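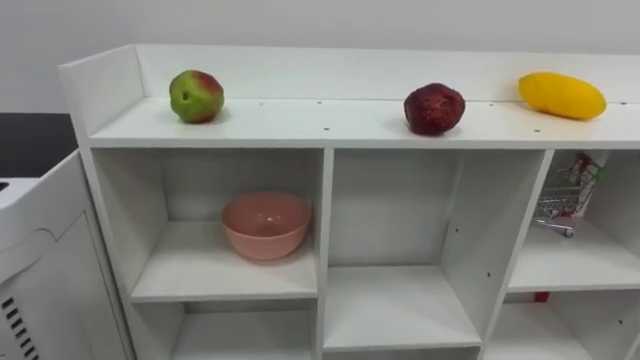 December – open afternoon, notes

Setting up started at half nine. Natsumi Furukawa had the arm powered and homed before I got in, so I did the shelf. Same white cubby unit as for the Nieminen visit. Fruit along the top, well spaced and kept back near the rear panel. Pink bowl on its own in the upper left cubby, the one next to it left clear for placing, toy trolley in the upper right with the red and white packet standing in it.

Task for visitors was the short one: they pick a fruit, the arm takes it off the top and puts it in the bowl. Reach into the bowl cubby is the awkward part. The wrist has to come in low under the top board and we lost a bit of time there in the morning dry runs. Dropped the approach speed to 65 per cent for the last stretch and left it there all day. Slower to watch but it stopped clipping the board.

First group from Bundunstead at one o'clock, second at quarter past two. Chie Kamata did the talking for both, I sat by the stop button.

Group one: apple fine first go. Dark red fruit needed a second try, grip closed too high on it and it rolled towards the back panel. The panel stopped it going any further. Yellow one was fine lengthways but the planner wanted to take it across the narrow end, so Natsumi switched to the saved grasp by hand. Must say so in the write-up, it was not a fully automatic run.

Group two asked for the trolley. We had said beforehand we would not do the trolley. Chie offered them the packet out of it instead and we got it out, slowly, with the trolley dragging forward on its wheels. Did not try putting it back.

Questions worth keeping:
– what happens if the lights change. Said we had only run it under the room lights. Should test this properly.
– does it know what the fruit is, or only where. Chie explained the labels come from the Tonik model and the position from depth. They seemed happy with that.
– can it shut a door. No doors on this unit, so no.

Log has 389 entries for the afternoon, saved under the Tirarance folder. The morning dry runs are in there too under a separate name and should not be mixed in with it. Job 755 is the one where the arm paused for no reason I could find – joint temperatures normal, no fault raised, carried on when I pressed resume. Natsumi has a copy and will look.

To do:
– pad the gripper fingertips, the left one is wearing
– re-measure shelf position, I think it got nudged between groups
– 2 spare fuses for the trolley charger at the bench (the real trolley, for moving the base)
– send Chie the timings

Packed up by five. Shelf calibration file left as it was until the re-measure is done.

Workshop notebook – queries to the bench desk – Back to top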